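4.2 Comparing two grippers in the simulator

Run the same pick with each gripper before you change any controller settings. The Stellau scene file loads the counter, the bin and the cup together.

1. Open the Ernevgate console and select Gripper A.
2. Set the closing speed to 100 mm/s.
3. Start the cup-to-bin task and pause it when the cup is over the bin.
4. Check where the fingertip meets the cup. On a tapered cup the grip may sit near the rim, and the cup can lean.

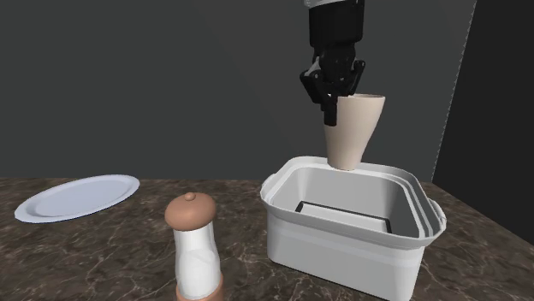
Sultero Arm Guide, Issue 3, page 200

5. Note the lean, then resume the task and let the gripper open.
6. Repeat for 3 runs. Reset the scene between runs.
7. Select Gripper B and go back to step 2.

Note: Keep the camera view the same for both grippers. The lean is hard to compare from two angles.

Caution: Do not copy the simulated closing force to a real arm. Set it again by following section 4.5.

Save both logs under the same task name. The console lists them side by side on the Compare tab. If the second log is missing, close the tab and open it again.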